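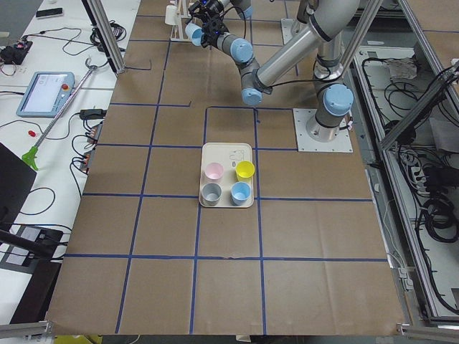
Flallinero Open Day: Frequently Asked Questions

Thank you so much for your interest in our robot open day! We get a lot of the same questions from families, school groups and curious neighbors, so we've gathered the answers on one page.

What will we see?
Mostly our tabletop station, the one we call Trevon, where two arms share one big paper-covered table and work with ordinary kitchen things like plastic cups and a tray. It's slower than people expect from the movies, and we think that makes it a lot more fun to follow.

What are the blue lines on the table?
Just tape! It divides the paper into squares, so that when an operator says "one square back from the tray" everybody at the table knows which spot is meant.

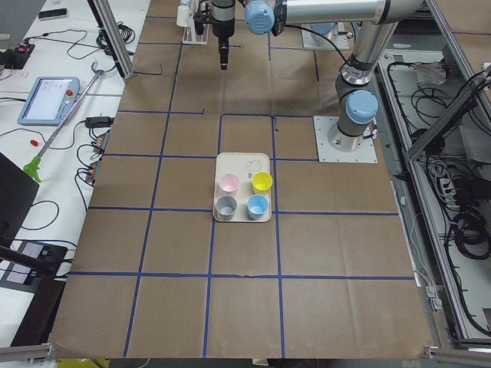

How long is a demonstration, and how many can come?
Plan on 2 hours for the whole visit, with plenty of time for questions. We have room for 200 guests over the day, and we let people up to the table in small groups so that the little ones get a good view too.

Can my child drive an arm?
Not at Trevon, I'm afraid, where only our own operators handle the controls. Watching up close is a treat all the same, especially when one arm is holding a cup on its side with the other gripper right across from it.

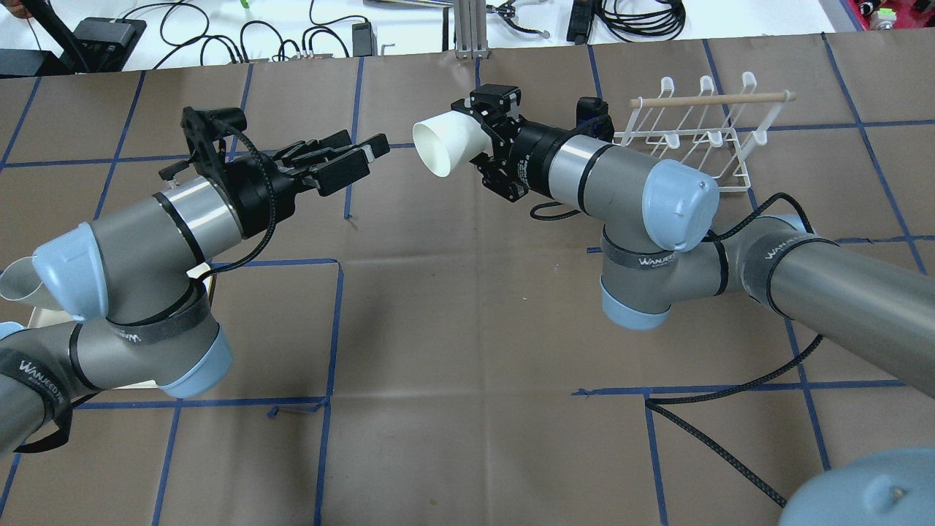
If your child is itching to try something hands-on, the Pundus table next door has small desktop arms for ages 4 and up, and the staff there are wonderfully patient.

Where do we park?
Use the Siriwardena lot behind the building, which is free for visitors all day. The next open day is in May, and sign-up is at the front desk or by phone.

Page updated February 18, 2024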